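Fisska opens Hidlow training lab for suturing robot demonstration

HIDLOW – Fisska will open its training lab to visitors in February for an afternoon of live demonstrations with its surgical robot arm. Doors open at 1 p.m. and the first run starts at 1:30.

The robot works on synthetic tissue pads made by Zervas. Visitors will watch from behind the operator's console, with the view from the instrument shown on a wall screen. Groups are limited to 16 people, and each session lasts 40 minutes.
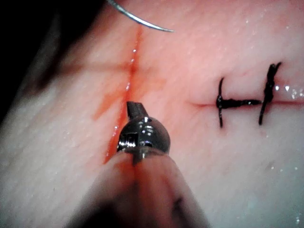
"People ask us how the arm handles a curved needle and thread, so we decided to let them come and look," said Tsion Kahsay, who runs the lab. "We'll stop between stitches to take questions – any question is fine."

Bello Isah, lead engineer on the project, will give a short talk after each session on how the instrument's wrist is controlled. Nursing and engineering students from Garnlow College have been invited to the first two sessions.

Admission is free, but places must be booked. The lab has room for 100 visitors over the afternoon. To book, call the Fisska front desk and ask for extension 2641. Parking is behind the building.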